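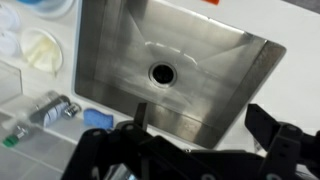
Unit 3: The Sink and the Counter Beside It

Home | Courses | Handouts | Reading | Contact

Filed under: Household Studies > Kitchens > Evening Course

Print this page | E-mail this page

Notes by Agnes Hägglund for the Flirnville evening group. Bring them to class, and bring a pencil, as the margins are meant to be written in.

Most advice on clearing a kitchen counter is written by people selling something to put on it. Keep that in mind for the whole unit. Last time Rakiya Effiong asked why the books we read never show a sink with anything next to it, and I didn't have a good reply. I still don't, except that a bare counter photographs well. The kitchen we're using for these notes has a rectangular stainless steel sink with brushed walls, a round drain, and a few odd items on the left. I think that's a fairer place to start than a showroom.

3.1 What the left side is for

The usual rule says dirty things wait on one side of the sink and clean things dry on the other. You'll find it stated very firmly in the course reader, with arrows. The reader doesn't say how anyone found out. It may be true in a restaurant, where dishes come in stacks and one person does nothing else. At home things get put down by whoever is holding them, on whichever side is closer.

Look at the translucent round container near the sink, the one with the pale yellow inside. Is it waiting to be washed, or is it simply where somebody keeps it? You can't tell, and neither can the person who walks in after you. I'd take that as the real problem with most counters. A thing that looks finished with and a thing that's still in use can look exactly alike.

Exercise. Go to your own sink before you read any further. Write down what is standing beside it and, for each item, whether it is coming or going. Put a question mark if you don't know. Do not tidy first. (Ibrahim Adeyemi tidied first last term and handed in a blank sheet, very neatly folded.)

3.2 Long counters and the "zone" idea

The reader wants the counter divided into zones: wash, prepare, cook, serve. It recommends marking these with colored tape for the first month. I have doubts about the tape and bigger doubts about the zones.

A long straight counter does have one strong point. You can slide things along it without lifting them over a gap. It also has a weak point the reader skips, namely that things slide away from you just as easily. Whatever lands at the far end tends to stay there -- it's out of reach from the sink and in nobody's way, so there's no pressure to move it. The white counter in this kitchen runs a long way back toward the window, with dark cabinet fronts below it and gray tile behind. A surface that long gives you plenty of room to put off a decision.

Points to argue over in class:

- Does a zone help if only one person in the house believes in it?
- The drawers under the sink area have black bar handles. What would you keep in the drawers closest to your own sink, and do you keep it there now?
- There is an outlet set into the backsplash further along. Outlets draw appliances, whatever the zone plan says. Should the plan follow the outlets?
- Who benefits when a book says you need "a system"?
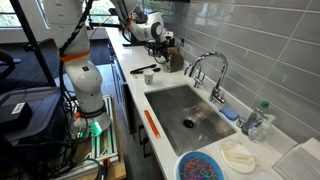 3.3 Cups

Paper cups deserve their own section, mostly because the reader gives them half a sentence ("discard promptly"). Vilgot Wallin did a small tally at home for us in May and counted 34 cups of all kinds left near his sink over the month. Of those, 4 were paper. He was pleased with this and wanted to say paper cups cause less clutter. I'd be careful. He doesn't buy many paper cups. A household that does would get another result, and one man's kitchen for one month doesn't settle much.

What the tally might show is where cups stop. Vilgot says his ended up close to the front of the sink, within easy reach of someone standing there. That seems plausible to me, and easy to check in other kitchens.

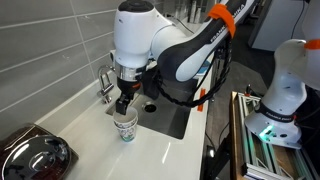 Fig. 3. Paper cup with a printed pattern, just left of the sink. Faucet at the back left corner.

Notice that a cup in that spot has been brought nearly all the way. The sink is right there. But a paper cup doesn't belong in a sink, and so the last step is a walk to the trash, wherever that is. The reader's answer is to buy a second bin. Mine would be to find out first how far away the present one stands. Measure it in steps, not in inches.

3.4 Things that live against the backsplash

The strip of counter along the wall is where items go when they have no other home. Round ones are a nuisance there, as they need the wall or some neighbor to hold them still. 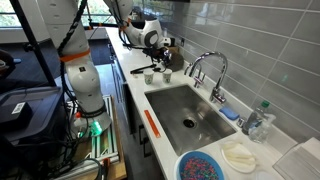 Fruit is the common case, and the usual remedy is a bowl. Adesuwa Olaniyan objects that a bowl makes room for more things that aren't fruit, and I agree with her after looking into my own (keys, a battery, string). A bowl may still be worth having. Just don't count it as tidying when all you've done is give the pile a rim.

For next time: repeat the exercise in 3.1 at a different hour of the day and bring both sheets. Read page 56 of the reader, and underline every sentence that tells you to buy something.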